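Sutherland office says its paper files are nearly gone. Staff want to see the rest of the plan

Oct 20, 2022

Verosau, the property management company that looks after rental buildings in Sutherland and Stirkden, says it is close to getting rid of its paper records. The company told tenants and owners in a letter this week that 216 binders of leases, repair logs and inspection reports have been cleared out of its Sutherland office since August, and that the low cabinets along the office walls will soon be free for "other uses."

What those uses are, the letter does not say. Nor does it say how many of the binders were scanned before they left the building.

Nathalie Gauthier, who runs the Sutherland office, said the work was done by an outside firm, Karkanon, which picked up the binders in batches of 50 and stores them at a warehouse. Pages are scanned there on request. Asked whether that means most of the records are still on paper, only farther away, she said the company sees it as a process.

"We had cabinets nobody could close," Gauthier said. "Now people come in and they can find a stapler."

The company puts the savings at up to 40 percent of what it used to spend on filing. It did not provide the numbers behind that figure, and it would not say what Karkanon charges for storage or for each request. A similar promise was made when Verosau brought in its online repair form, and tenants in two Stirkden buildings say they still get asked to fill out the paper version.

Filippos Karagiannis, who owns a four-unit building managed by Verosau, said he asked for his 2019 boiler inspection in September and waited nine days for it. Before the move, he said, he would have walked into the office and had a copy in his hand before his parking ran out.

"They tell me it's digital," Karagiannis said. "So why is a guy driving to a warehouse to look for it?"

Gauthier said nine days was longer than it should have been and that the usual wait is two. 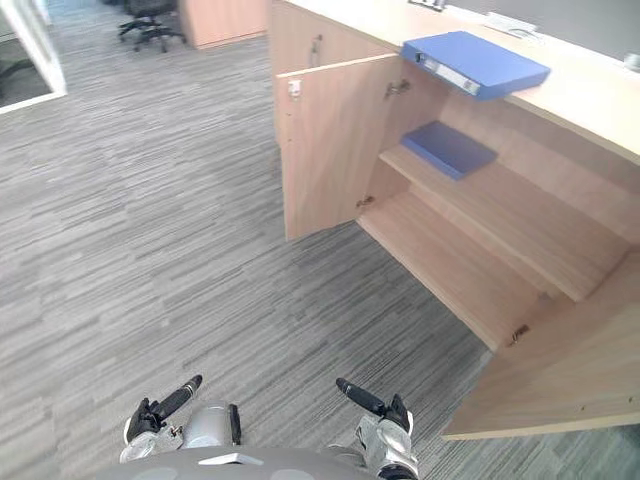
The letter also says a small number of "active" binders will stay in the office through the winter. It gives no list of them and no rule for what makes a binder active. Gauthier said the choice is left to each property manager, who may keep whatever is needed week to week. She did not rule out that the number could grow again.

Owners who want their original papers back can ask for them in writing. There is a fee of 50 dollars per binder, which the letter mentions on its second page. Karagiannis said he had not decided whether to pay it. Verosau said it had no plans to drop the charge and that a similar clear-out of the Stirkden office would go ahead next year, though no start date has been set.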